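Brorkura Opens Reader Copy Program for Fall Fiction List

Warkau Press will distribute advance copies of its fall fiction titles through Brorkura, its online reader program, beginning in September. Registration opens in August and is limited to readers with a mailing address in the United States or Canada.

The program covers up to 3,000 printed copies across the full list. The first title is Tritis, a novel by Austra Strazds set in a river town during a single winter. Printed copies of Tritis run to a limited number per region, and e-book files will be supplied to registered readers who are not selected for print. 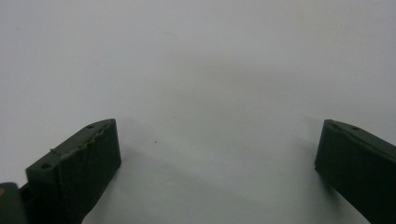
Warkau Press – Publicity and Reader Programs

Readers register once and keep the same account for the whole season. Each account lists a preferred format, a shipping address and up to three genres. Copies are assigned by random drawing at 9 a.m. Eastern time on the first business day of each month. Results are sent by email, and selected readers have 90 hours to confirm their address. Unconfirmed copies return to the pool and are drawn again.

Selected readers are asked to post a review within 30 days of delivery. Reviews may appear on a personal blog, a bookstore site or a library catalog, and must state that the copy was supplied free of charge. The press does not edit reviews or require a favorable rating. Readers who miss two review dates in one season are moved to e-book only until the next list opens.
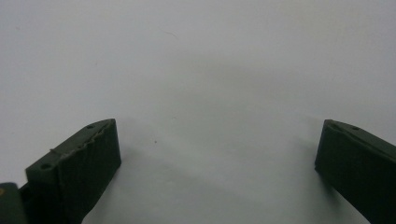
Book bloggers who run their own drawings may request a second copy for that purpose. Requests should include the blog address, the closing date of the drawing and the method used to pick a winner. The press ships the prize copy directly to the winner – bloggers do not need to cover postage.

Public libraries and book clubs apply through a separate form. Fifty-three club sets have been reserved for the season, each with a printed discussion guide by Tamošiūnaitė, the program's guide editor. Sets are assigned in order of application.

Full rules, the fall title list and both forms will be posted on the Brorkura site when registration opens. Requests for interviews with Austra Strazds should be sent to the publicity department at Warkau Press.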